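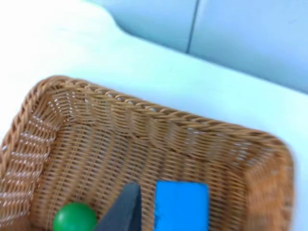 Sitzung 3: Behavior Cloning mit der Handgelenkkamera

Letzte Woche sind wir bei der Frage hängen geblieben, warum man überhaupt noch eine Kamera am Handgelenk braucht, wenn doch schon eine über dem Tisch hängt. Ich mag die Frage sehr, deshalb fange ich damit an!

Die Policy aus dem Savero-Projekt haben wir mit 391 Demonstrationen trainiert, einmal mit beiden Kameras und einmal nur mit der oberen. Beim Greifen im Korb war der Unterschied deutlich — von oben verdeckt der Greifer genau die Stelle, auf die es ankommt. Am Handgelenk sieht man den Finger zwischen grünem Ball und blauem Klotz und kann die Lücke zum Klotz direkt im Bild ablesen.

Dafür verwischt bei Bewegung gern mal was, hier zum Beispiel der Korbrand rechts. Garba Odukoya hat vorgeschlagen, solche Bilder drinzulassen (ich war erst dagegen), und inzwischen mache ich das auch so. Beim Testen bekommt das Netz sie ja schließlich auch zu sehen.

Bis zum nächsten Mal bitte den Abschnitt über Verteilungsverschiebung lesen und überlegen, was passiert, wenn man den Korb dreht. Fragen zum Code gehen an Tuva Myklebust.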